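About us

Welcome to Wakholm. Desks, tables, benches. We fit them, fix them, move them and take them apart again when you outgrow the office.

Started by Bujar Obradović in one half of a unit in Flilham, the other half belonged to a tyre place and you could smell it. Bujar had a van, a borrowed trolley and a phone that rang mostly at lunch. First proper job was 29 desks for a call centre, up two flights, no lift. All in by 6pm. He still brings it up.

These days we've got the whole unit. Tyres gone. Smell mostly gone.

What we do

Office tables and desks, supplied and put together on site. Refits of tops you allready own: new edges, rounded corners, cable holes cut where you need them and not where the factory guessed. Loose legs, wobbly frames, drawers that stick. Clearances too, if you're moving out and the landlord wants it bare by the end of the month.

We don't do sofas. We don't do kitchens, we tried one once in January and that was enough.

The tables

Most people ring us about the Cozma, our plain meeting table. Pale top, soft corners, a round hole near the back for your wires. Not fancy. Takes a knock. The Staker is its narrower cousin, made for rooms where somebody has to squeeze past to get to the printer. Both come in at 100 cm or 200 cm long, and if your wall happens to be 215 we'll cut to fit. Ask for a price, it depends on the edge.

Colours: pale, or we can order darker, allow longer. Samples by post, please send them back as we never have enough.

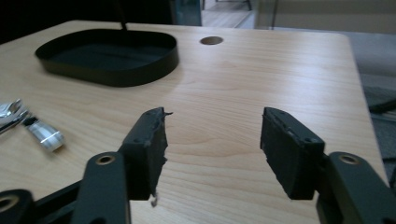 Pale top, round cable hole, spanner and socket at the side.

How a job goes

You ring or email. One of us comes to measure, normally early, 8am if you can face it. We want to know which way the doors open, where the sockets are (wall ones) and wether there's carpet. Carpet matters more than people think. A table that stands dead level on tile will rock on a thick pile, so feet get adjusted once it's in the room and again after it's had a week to settle.

Then a quote, on one page. Then a date. Fitting is usually a morning. We bring dust sheets, own tools, own tea if needed. Packaging goes back in the van with us.

If a bolt works loose later, call. Don't force it with pliers, they round off the head and then we're drilling it out. Right size spanner, quarter turn, stop. No charge for a tighten-up in the first year if you're in Flilham or near enough.

Who we work for

Small offices, two libraries, a driving school, a dentist's waiting room, plenty of people working from a back bedroom. Over 100 rooms now. Some are on their second lot of tables from us, same room, more staff.

Looking after your top

Damp cloth, dry cloth. No bleach. Mats under hot mugs. Small scratches will usually sand out, deep ones we'd rather see first so send a photo.

Find us

The unit is behind the builder's yard in Flilham, green gate, ring the bell twice as the saw is loud. Open 8am to 4.30pm, shut for lunch at 1. Parking out front but leave room for the van.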